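Virkis bench simulator: review from the Brisirholm open day
By Lenka Štěpánek

Virkis is a desktop package for planning and rehearsing arm work on a laboratory bench. You load a room, place instruments and run the arm against them before any hardware is bought. I tried it at the Brisirholm open day on 12th February, in a session of 70 minutes led by Neelam Yadav of the applications group. The copy shown was the full version with the Wileren instrument library installed.

The demonstration task was operation of a PCR cycler from its own front panel. Most automation packages talk to a cycler over a cable and leave the panel alone. Many older units have no usable port, so pressing keys is the only way in, and that was the case I wanted to see.

Setup
The room file opens with the table, mat, arm and cycler already in place. Moving the arm pedestal took one drag and a typed angle. The reach check reruns after each move and marks any target the arm can no longer get to. I moved the pedestal 5 cm toward the back of the table and lost two of the keys, then put it back.

Approach targets are set per key. Each has a standoff height, a press depth and a force limit. The default standoff is 8 mm, which I found tight next to a sloping panel. Yadav raised it for the session.

The panel
The modeled cycler carries its keys and display on a black panel that slopes down at one end of the housing. The heading on the display is CYCLER Q96, and the state lines run from Standby to Fault: jammed. Lettering on the display stays legible at close range. Labels on the keys are softer: CLEAR, ENTER and LID can be read without trouble, DOWN takes a second look. Anyone planning to test text recognition on key labels should check this first.

Cycler station in the Virkis session, three viewpoints.
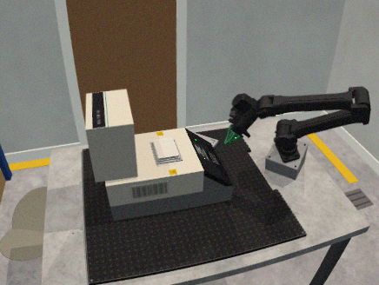
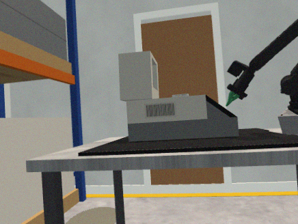
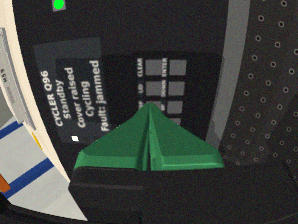 Contact and key presses
The gripper model has two pointed green fingers. Closed, they make a tip narrow enough to address one key at a time. A press is registered when the tip crosses the key surface within the set force limit. A press on the gap between two keys is logged as a miss, and the log gives the offset in both directions - the most useful output in the package.

I ran LID, then ENTER, at 3 speeds. At the slow and middle settings all presses registered. At the fast setting the ENTER press landed off target and was logged as a miss. Yadav put this down to joint compliance, which can be switched off. I would leave it on.

The close viewpoint has one practical weakness. With the fingers near the keypad, they hide the lowest keys. You can add a second viewpoint, but it has to be aimed by hand.

Rendering
Shadows are soft and adequate for judging tip height. Surface textures are plain. Perforations in the black mat are drawn individually, and they slowed the view on the laptop provided. There is a switch for this under Display, two menus deep.

Compared with Havlíček
I have used the Havlíček planner since June. It is quicker to start and its collision report is better laid out. It has no concept of a key press, only of contact, so panel work has to be scripted. For plate moving I would stay with Havlíček. For panel work Virkis saves the scripting.

Missing
No undo after a pedestal move. No export of the miss log except as plain text. The Wileren library is licensed separately, and no price was given at the open day.

Rating: 3 out of 5. I have asked for a trial license and will test it with our own cycler model.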